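Ridis Institute of Technology
Robot Software Laboratory – Course Handout 6
Floor Segmentation and Free-Space Estimation in Simulated Interiors
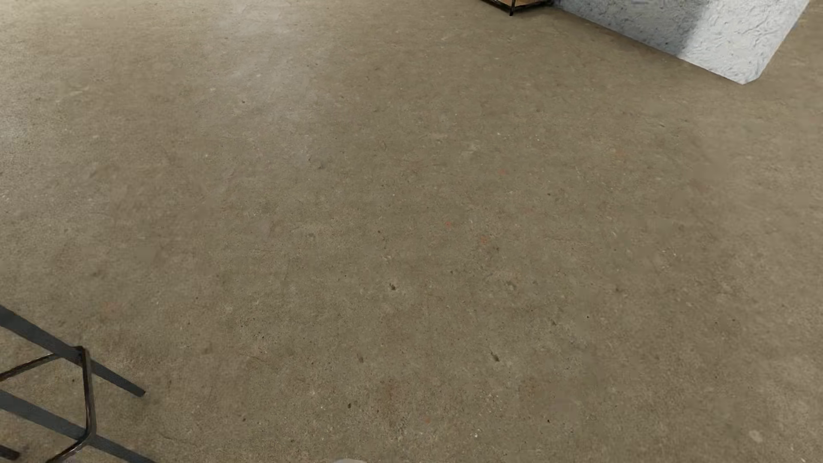
1. Purpose of the session

This session covers the step between raw camera input and the local planner. Students will write a perception node that labels each pixel as floor or not floor, projects the floor pixels onto the ground plane, and publishes the result as a grid. The planner supplied with the course package reads that grid and nothing else. Errors made in the labeling step therefore reach the planner unchanged.

Students are expected to have finished Handout 5 (camera models) and to have a working copy of the Oltham simulator on their lab account. The session lasts 3 hours.

2. The difficulty with textured floors

Many introductory methods assume that a floor has one color. The concrete used in the rendered view at the head of this handout does not. Its base tone is a grayish tan, paler toward the upper left and browner in the lower middle, with small dark pits and a few rust-orange specks. A fixed color threshold set on the pale region may reject the brown stain as an obstacle. A threshold wide enough to accept both may begin to admit parts of real objects.

The white block at the upper right poses a different problem. Its surface is rough and ridged, so an edge detector will return many short edges inside it. The boundary that matters is the one along its base, where a soft gray shadow meets the concrete. Shadow pixels are to be labeled as floor.

Thin structures are the third case. The dark metal bars at the lower left have open floor between them. A pixel labeler may correctly mark those gaps as floor, yet the robot base cannot enter them. Gaps of this kind are handled in the grid and are left alone in the image.

3. Ground-plane projection

For each floor pixel, compute the viewing ray from the camera intrinsics and intersect it with the plane z = 0 in the base frame. Discard any ray that does not meet the plane in front of the camera. The camera pose must be read at the time stamp of the image. Using the latest available pose is a common fault and produces a grid that smears when the robot turns.

Points on an object above the floor do not lie on the plane and will be projected too far away. Only the line of contact with the floor can be trusted. Where an object leaves the image before its contact line is visible, mark the cells behind it as unknown.

4. Procedure

4.1 Start Oltham and load the scene file hemmin_floor.
4.2 Record 40 images with the supplied script. Do not change the lighting.
4.3 Complete the function label_floor. Texture features are permitted, as are learned models trained on the course data.
4.4 Complete the function project_to_grid.
4.5 Remove connected obstacle regions smaller than 21 pixels, then repeat the run without this filter. Compare the two grids.
4.6 Inflate obstacles by the radius given in the robot file.
4.7 Run the planner on both grids and save the paths.

The filter in 4.5 will remove most pits and specks. It may also remove the far end of a thin bar – examine this case with care.

5. Report

Submit the code, both grids and a short written account through the Bondon course page. The account should state which floor pixels were mislabeled, whether each error changed the planned path, and how unknown cells were treated. Plots must carry axis labels in meters.

Reports are due on 19 March 2021. Work may be done in pairs, but each student submits a separate account.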